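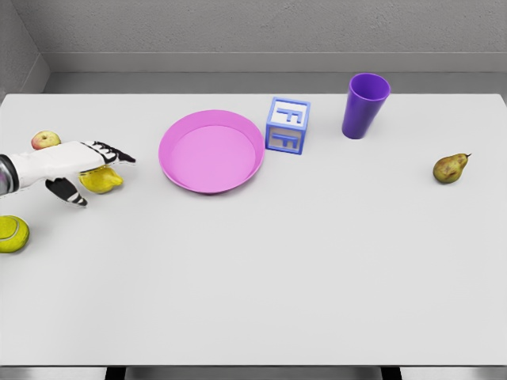

Talk notes: running a village fruit swap
Slot is 22 minutes, leave the rest for questions.

Opening
Say good evening and thank the Hametti hall for the room. Ask who has fruit trees at home. Most hands should go up. Then ask who threw fruit away last autumn.

How Sukalgate started
We had one table outside the bakery and a handwritten sign. People brought apples and took plums. In the first September 60 households came. By last year it was 203, and we had moved indoors.
Mention the rain in the second year. Keep it short.

What we accept
Whole fruit, clean, no bruises bigger than a thumbnail. Windfalls go in a separate crate for juice. No jam or chutney at the swap, as labelling rules are a subject of their own. Shop-bought fruit is fine if it would otherwise go in the bin.

Pears
Spend a bit longer on these as they cause the most trouble. Pick them firm and let them ripen indoors. Press gently near the stalk, and if it gives a little, eat it that day. Don't stack them deep. Ask growers to write the variety on the bag.
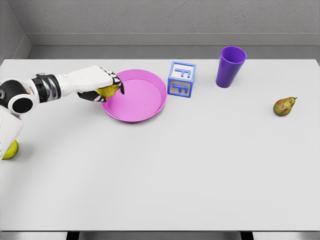
Weighing and records
We use the Ovus sheet, one line per bag. Last season came to 561 kilos in all. Pass the blank copy round now. Weigh on arrival, never on the way out, or the queue blocks the door.

What is left over
Benmoussa, the café by the bridge, takes cooking apples at closing time. Anything soft goes to the allotment compost. Agree this before the day and get a phone number.

Questions
Likely ones: insurance, wasps, parking. Insurance answer is on the back page. Sign-up sheet is by the tea urn. Chairs need stacking by nine.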